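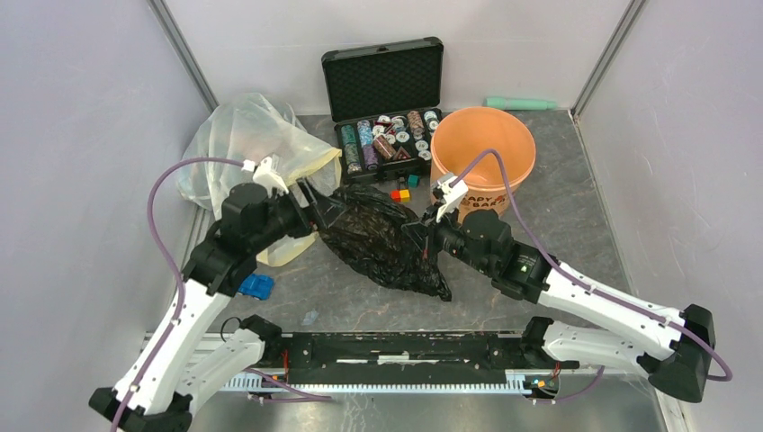
17 oct. 2025

Levé tôt, café, puis les poubelles. J'avais repoussé la corvée depuis mon retour de Tarnport et le seau de la cuisine débordait. J'ai pris un sac noir sur le rouleau entamé, le dernier paquet acheté, celui qui se déchire dès qu'on tire un peu. Il faut frotter le bord entre deux doigts pour l'ouvrir. J'y suis arrivé au troisième essai.

Ensuite le placard sous l'évier. J'ai jeté les éponges, un flacon vide, des chiffons raides. Le seau lui-même sentait mauvais, je l'ai lavé dans la douche avec du vinaigre et laissé à sécher sur le balcon. Remis un sac propre vers midi, bord rabattu largement, sinon il glisse au fond à la première épluchure.

Maarten Postma est passé prendre les cartons. Il en a emporté 13, il en reste 6 dans le couloir, surtout des livres et la vaisselle de ma tante. Il dit que Remo Zuccaro les veut bien pour son grenier jusqu'en décembre. À voir. Je préfère trier d'abord.

Déjeuner d'un reste de soupe. L'après-midi, les papiers : deux sacs pleins, des relevés, des modes d'emploi, les factures de l'appartement de la rue Strachan. J'ai gardé le bail et les quittances. Payé 83 euros au plombier, qui attendait depuis l'été.

Descendu le tout à la nuit tombée. Le bac du local était presque plein, il a fallu tasser. Mal au dos ce soir. Demain la salle de bains, et racheter des sacs, des plus épais.

6 commentaires
Partages : 13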